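Ticket 574: Tablets drop off Wi-Fi in the demo kitchen, orders not syncing
Status: Resolved
Opened by: Karthikeyan Raju, Coelho Cooking School
Assigned to: Ilídio Morais, Wolten Support
Product: Irnex booking and orders app, tablet version
Opened: Friday, September 12, 2025

Problem as reported

We have two tablets running the Irnex app. One stays at the front desk and works all day. The other is used in the demo kitchen to check people in and take shop orders. Several times during a class the kitchen tablet shows "Offline, changes saved on this device." Sometimes it comes back by itself in a minute or two. Other times I have to turn Wi-Fi off and on. When it comes back, the shop orders appear at the front desk but the check-ins do not, and people who attended get the automatic "Sorry we missed you" email.

It worked fine until June, when we had the Plelton access point put in. Internet service is 200 Mbps and speed tests at the desk look normal.

I walked through with the tablet. Signal is two bars beside the big dark cylinder with the white band, and full bars by the door.

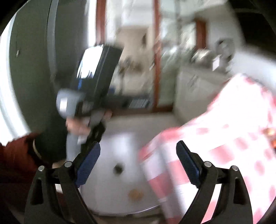
Reply from Ilídio Morais

Thanks for the detail. It sounds like two separate faults, so I'll take them one at a time. Please send the following:

1. App version on both tablets (Settings, then About this device).
2. The network name each tablet is connected to when it is working.
3. The sync log from the kitchen tablet. Go to Settings, Support, Export log. Please do this before signing out, as signing out clears it.
4. Whether the old router was removed when the access point went in.

Please don't reinstall the app yet. Any check-ins still waiting on the tablet would be lost.

Reply from Karthikeyan Raju

Both tablets are on the same app version. The desk one is on "Coelho-Office." The kitchen one was on "Coelho-Office" this morning and on "Coelho-Guest" after lunch. I didn't change it. Log attached. The old router is still on the shelf in the office and still plugged in. The installer said to leave it.

For what it's worth, the tablet said Offline again this afternoon at the table with the checkered cloth, the one we use for the tomato class, and I was standing still at the time.

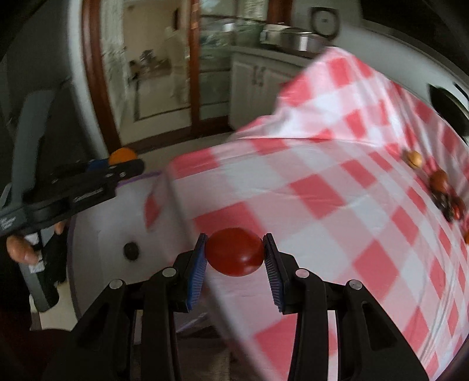

Findings

The tablet has both networks saved with auto-join turned on. When the office signal gets weak it moves to the guest network. Guest blocks traffic between devices and also shows a sign-in page after 50 minutes, and the app can't get past that page by itself. That accounts for most of the Offline messages.

The old router and the new access point are both broadcasting "Coelho-Office" on the same channel. The log shows the tablet holding on to the old router from the far end of the building when the access point would have been the better choice.

The missing check-ins are a different matter. The waiting list on the tablet holds 2,000 entries and yours was full. Most of them were old check-ins the server had rejected for a class that has been deleted from the calendar. The app kept retrying those first and never reached the new ones. Shop orders have their own list, so they went through.

Steps taken

1. Removed "Coelho-Guest" from the saved networks on the kitchen tablet.
2. Turned off Wi-Fi on the old router. Left it plugged in for the wired desk phone.
3. Set the access point to a fixed channel and restarted it.
4. Cleared the rejected entries from our side. The current check-ins uploaded within a few minutes.
5. Paused the "Sorry we missed you" email until the attendance list has been checked.

Reply from Karthikeyan Raju

Ran two classes with no Offline message. Check-ins showed at the desk right away. I went through the attendance list and fixed three names by hand. You can turn the email back on.

Closing note

Email turned back on. The retry order has been passed to the app developers as a bug. Until it is fixed, please cancel a class in the calendar instead of deleting it if anyone has already been checked in. Reply to this ticket to reopen it.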